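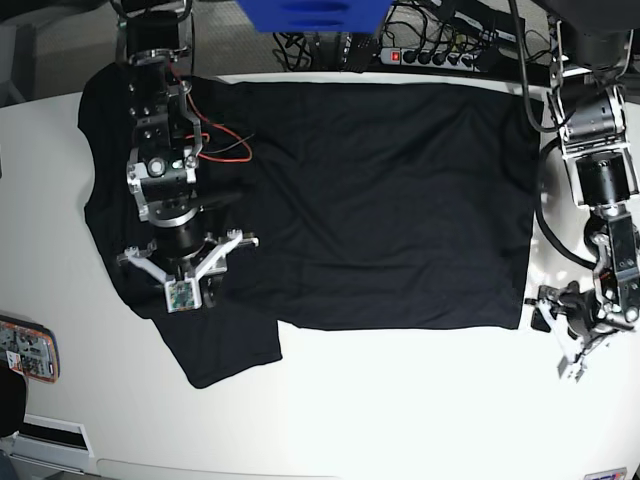
3.2 Materials and wash procedure

All garments were plain short-sleeved T-shirts in black cotton jersey, bought in one order from Warel so that they came from the same dye lot. We received 306 shirts. Those with uneven seams or visible dye marks were set aside, leaving 281 for the study. Each shirt was given a number on a cotton tape sewn inside the hem, and the color of the front panel was measured before the first wash.

The shirts were split at random between two detergents. The first was Clirken, a liquid sold for dark fabrics. The second was a standard powder with no optical brightener. Both were dosed by weight of dry laundry. Water hardness was checked at the start of each week and stayed within the range given in Table 2.

Each shirt went through 20 wash cycles at 30 °C with a spin speed of 1,000 rpm. Half of the shirts in each group were line dried indoors and the other half were tumble dried on the low setting. We did not use fabric softener. Shirts were turned inside out for half of the loads – the order was fixed in advance and was the same for both detergents.

3.3 Color measurement

Color was read after every fifth cycle. Before a reading, the shirts were left overnight in a room held at 20 °C. A black T-shirt spread on a white tabletop is shown in Figure 1. Readings were taken at five points on the front panel, well away from the seams, and averaged. Fabric at the hem and under the arms tends to wear faster than the body, so these areas were recorded separately and are not part of the main result.

Creases were a problem in the early readings. A fold as small as a few millimeters changes the angle of the surface and makes black cloth read lighter than it is. We smoothed each measuring point by hand and repeated any reading that differed from the other four by more than the limit set by Limsakul for knitted fabrics. The same limit was used for both drying methods.

Lint was removed with a Mimano roller before each session. The tumble-dried shirts carried less lint than the line-dried ones, but their surface was more fuzzy under magnification, and this fuzz could not be rolled off. We return to this point in Section 5, where fading and surface wear are treated as separate effects.

Figure 1. Black T-shirt on a white tabletop.

Acknowledgment: Aatos Räsänen checked the instrument calibration in November.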